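Renata Tapia is already laughing when she picks up the phone. She's been off air for two hours, she's eaten half a bagel, and she wants me to know right away that she saw my question list and we're starting with the sneeze.

Fine by me! If you live anywhere near Flalville you've probably seen it: seven in the morning, school closings scrolling along the bottom, and Renata sneezing so hard in the middle of the word "precipitation" that her earpiece shoots out and lands in her co-host's coffee. 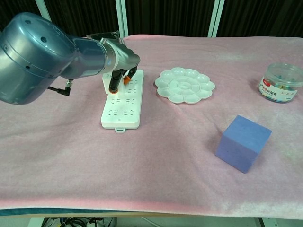
TV & RADIO

"It went plop," she says. "You can hear it on the tape. Nahuel just looked down into the mug and then he kept reading the weather, because he's a professional and I'm apparently a cannon."

Nahuel is Nahuel Maldonado, who has sat next to her on Jelludano Mornings for six years. I asked if he was mad about the coffee. "He was mad about the mug. It was a souvenir from Toledo, from his honeymoon, and the sound guy took it away with the earpiece still in it. I think he got it back on Friday."

The clip went up on the station's page before the show was even over, and by lunch it had 1,786 comments. Renata read a lot of them (she says you shouldn't, and then she always does). Most were sweet. One woman wrote in to say her own husband sneezes like that and she has moved into the guest room. A few people wanted her fired, which she finds pretty funny for a sneeze.

"My mother called. She didn't say hello, she said, 'Did you have a tissue?' And I did, Mom, it was under the desk with my flat shoes!"

I've watched this show since I moved here, and what I like is how much goes wrong in front of you. In July the two of them did a whole cooking segment with the oven turned off. The chef kept saying "smell that" and they kept saying "mmm." I had to ask.

"Oh, we knew," Renata says. "I put my hand on the door and it was stone cold. But he'd driven a long way and he had his little apron on, so what are you going to do? We ate raw Hindetti. It was mostly cheese, so I lived."

Hindetti, for those who missed it, are the stuffed dumplings the chef's family makes. I tried them at home the next weekend and burned every one.

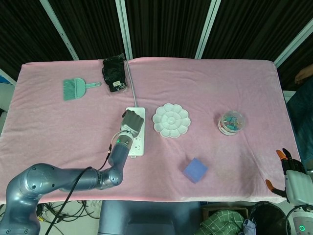
A table with a pink blanket on it and a dark curtain behind.

She came to television sideways. She was selling ads for the radio side of Jelludano, and one morning the traffic reader didn't show. "They gave me a sheet of paper and pointed at a chair. I pronounced three streets wrong and told everybody the bridge was closed when it was open. About 2,000 people took the long way to work, and my boss was one of them." They hired her anyway, part-time at first, and she moved over to TV the next spring.

Her alarm goes off at 3:56. (I made her say it twice. She picked the 356 because it was her old apartment number and she figured she'd remember it half asleep.) Dinner is at four in the afternoon and she's no good to anybody after eight. Her kids think this is great, since she can't stay up to check on the video games.

Has she thought about evenings? There was talk last year of the six o'clock news.

"They asked, and I did one week. You have to sit so still! Nahuel sent me a text after the first night that said 'blink.' I went back to mornings on the Monday and I spilled a smoothie on the sports guy, and I thought, okay, I'm home."

Before she goes I ask about the earpiece. It dried out and works again, she says, but now it's Nahuel's, and she has a new one with a clip on it. She has to run. There's a dentist appointment, and she still wants the other half of that bagel.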